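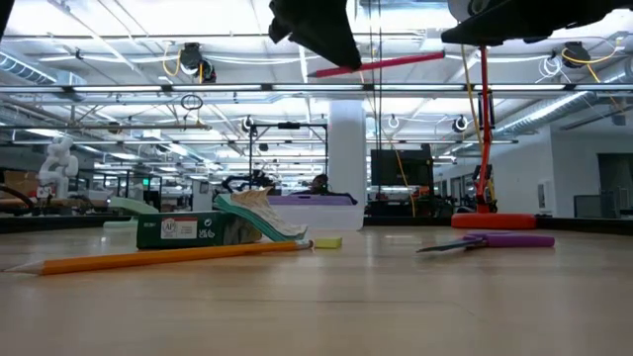
Trillia Desk Caddy with Lift-Off Tray: Review

I bought the Trillia caddy in February to deal with the small supplies that collect on our work table. Three people use that table, and by Friday there are usually pencils, scissors, tape and paper scraps from one end to the other. I have now had the caddy in daily use long enough to say what it does well and where it falls short.

What you get

The caddy is a plastic bin with a separate tray that sits on top. The bin is translucent white and the tray is purple. Two loose dividers come in the bag, along with a sheet of blank labels. There are no instructions and you won't need any. The bin is also sold in gray and in clear, both at the same price.

Setup

The dividers slide into slots on the inside walls. One went in easily. The other needed a firm push, and the slot on that side has stayed tight. Once they were in I left them alone. If you like to change the layout often, this will get annoying.

Daily use

The tray is the best part of the design. It is deep enough to hold pencils and erasers without them rolling out when you carry it across the room. I keep the things I reach for every day up there and put the spare items below. Lifting the tray with one hand works if it is lightly loaded. With a full load you need both hands, and then you need somewhere to set it down.

Full-size scissors are a problem. Ours have long handles and won't lie flat in the tray, so they end up on the table next to it. Shorter school scissors fit fine. A standard stapler fits in the bottom section standing on its end, but it takes up most of one compartment. I gave up on that and keep the stapler on the table.

The bottom section holds more than I expected. I have 94 colored pencils in it, still in their rubber bands, and a pack of 400 index cards beside them. The tray still sits level over all of it.

Because the plastic is translucent, you can tell whether a compartment is full or empty, but you can't read a label through it. I put the stick-on labels on the outside. Two of them peeled at the corners within a month and I replaced them with masking tape.

Cleaning

Graphite smudges wipe off the bin with a damp cloth. The purple tray shows dust more than the bin does, and dried glue has to be picked off with a fingernail. Ink from a leaking marker left a stain on the tray floor that has not come out. I tried dish soap and rubbing alcohol.

Durability

No cracks so far. It was knocked off the table once with the tray in place, onto a concrete floor, and the only damage was a scuff on one corner. The bottom has no rubber feet, so it slides on a smooth tabletop. Stick-on felt or rubber pads fix this. I would also put something under it if you care about the table, as ours already has its share of marks.

Compared with the Horstead

Before this I used the Horstead organizer, model 561, which has fixed compartments and a handle. The Horstead is better for carrying and its compartments are tall enough for scissors of any size. It has no lid, though, and it takes up more of the table. My coworker Loukia Raptis still prefers it and has kept it at her end. For supplies that mostly stay in one place, I prefer the Trillia.

Pros: useful tray, good capacity, survives a fall
Cons: slides around, one tight divider slot, too short for long scissors, stains

Rating: 3 out of 5. I would buy it again at the sale price — I would not pay full price for it.

Posted Dec 17, 2019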